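Why Robots Go to Pretend Kitchens

Suppose you had to learn to carry a glass, and you were allowed to drop 68 of them first. Your family would be drinking out of bowls by Tuesday lunch.

Robots need even more practice than you do, and they don't say sorry. So researchers let them start in a simulation, a kitchen made entirely by a computer. Glasses cost nothing in there. The floor never needs sweeping.

Hashini Marikar and Solange MacDonald work on a project called Jedham. They wanted to know whether a robot learns better in one tidy pretend kitchen or in lots of messy ones.

So they trained two robot "brains," which are really computer programs. The first, Kodmont, practiced in 5 kitchens. The second, Vutgate, got 68, with the things on the counter shuffled every time. Bread might turn up beside a sponge. Fruit might turn up anywhere.

Then came the test: 15 tries each at picking up a glass, in a kitchen neither program had met before. Kodmont managed 5. Vutgate managed 10.

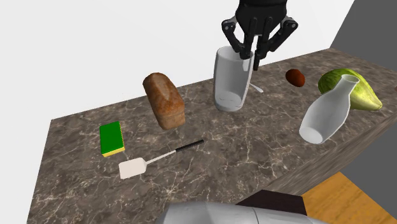 Why did the messy kitchens help? Kodmont had learned its few kitchens by heart, a bit like memorizing the answers to last year's spelling test. Move the glass and it was lost. Vutgate had to look for the glass every time - a dull habit, but a useful one.

Of course, 10 out of 15 still leaves five failures, and you would not hire a waiter like that. Real kitchens are harder, too. Real glass is slippery, and real light bounces off it in ways a computer can only guess at. The next round of tests starts in June, with real glasses. Solange has asked for a broom.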